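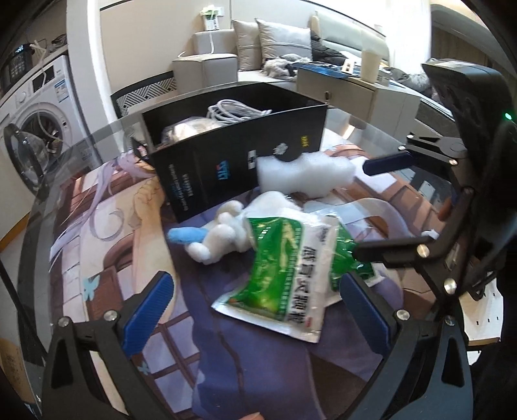 Bulstead, March 25, 2019

A glass top laid over a printed mat is cleaned in two jobs. The glass is wiped often and the mat is left alone until the glass comes off. Most streaks come from too much cleaner and a cloth that has been through the dryer with fabric softener.

## Daily wipe

Clear the whole top first. Brush crumbs off with a dry cloth, working toward one edge. Grit dragged under a wet cloth will scratch glass, and fine scratches do not polish out with anything sold for kitchen use.

Mix 2 teaspoons of white vinegar into a cup of water. Dampen the cloth, do not spray the glass. Spray runs to the edge, goes under by capillary action and wicks into the mat. Wipe in straight overlapping passes, then dry at once with a second cloth.

Sugar spills: lay a warm damp cloth on the spot for a minute, then wipe. Do not scrape with a knife. A plastic dough scraper held nearly flat is safe.

## Edges
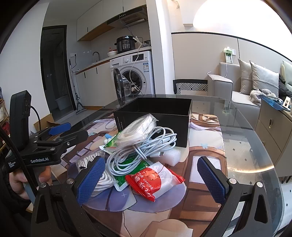

*Glass top with a beveled edge over a printed mat.*

A bevel holds grease in the line where it meets the flat. Wrap the cloth over a fingertip and run it along that line, one side at a time. For old buildup use a drop of dish soap on a soft toothbrush and rinse with a barely damp cloth. Check for chips while you are there. Any chip that catches a fingernail should be looked at by a glass shop before the top is lifted again.

## Lifting the glass

Twice a year is enough in a dry house. February is a good month here, when indoor air is driest and the mat will dry fast.

- Weigh the job first. Ours is 49 pounds and takes two people.
- Wear gloves with a rubber palm.
- Tilt one long side up, then carry the sheet on edge, never flat.
- Stand it on a folded blanket against a wall.

Wipe the underside the same way as the top. Leave it standing for 20 minutes before it goes back. Moisture sealed under glass shows up as a gray patch within days, and on paper or cloth mats it turns to mildew.

## The mat

Test any cleaner on a back corner. Vinyl takes soap and water. Cloth should be vacuumed with the brush head. Paper gets a dry cloth only. If a print has stuck to the glass, do not pull. Warm the glass from above with a hair dryer on low and ease the mat off from one corner.

## Bumpers

Clear silicone bumpers keep the top from creeping and leave a small air gap. The Mastska dots we tried went yellow in a year. The Drivon ones have stayed clear. Replace all of them together so the height stays even, and clean the old adhesive off with rubbing alcohol.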